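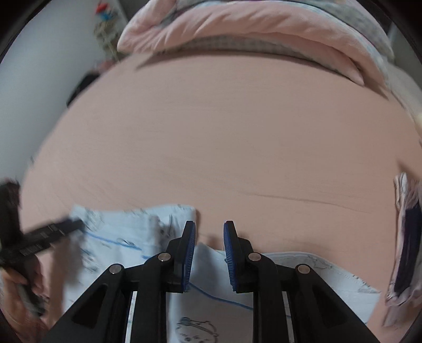

Jodia wrote back that the spring classes should stay on hand sewing until everyone can close a seam, and that the machines can wait.

2020-02-17 | Kenneth Buenaventura
2 min read

Progress report to the Arkton fund, Plulholm home mending classes

We have followed that advice. The first block covered torn seams, missing buttons and worn elastic on fitted sheets. Elastic took longer than planned and ran over into the next session. Patching has been moved to the second block.

Spending to date is $1,866. Most of it went on fabric, thread and the used sewing machines, and the rest on room rental. We bought 2 machines. One runs well. The other skips stitches on heavy cloth and is at the Kun repair shop, which has quoted $100 for a new hook and a timing adjustment. I have approved the work out of the supplies line. Receipts are attached.

Attendance held up through the cold weeks, apart from one evening we canceled for ice. Several people asked for a daytime class. We can't offer one under the current rental, but I have asked for a price.

Still open: the cutting mats are on back order, and the handout on darning needs better drawings. The present ones confuse beginners at the second step.

We are not asking for any change to the grant. The final report is due in July and will include the full accounts.

Last updated: 2 days ago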